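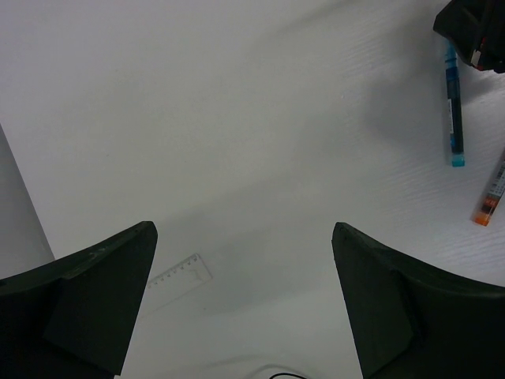
*Photo: Mohcine Erraji*

**Figure 2.** Pens and a transparent ruler on a pale tabletop.

### 4.2 Marking of survey sheets

Paper sheets were completed in January by respondents at two sites, Luvent and Farouk. Each sheet carried 11 items, and answers were given as a mark on a printed line with no divisions. The distance from the left end of the line to the mark was read by hand to the nearest millimetre. Where a mark crossed the line at a slant, the crossing point was used.

Writing tools were not fixed in advance. Thick strokes made the crossing point harder to place, and for these the middle of the stroke was taken. Four sheets had items with two marks - such items were treated as missing, but the rest of the sheet was kept. Readings were entered twice and any mismatch was checked against the paper.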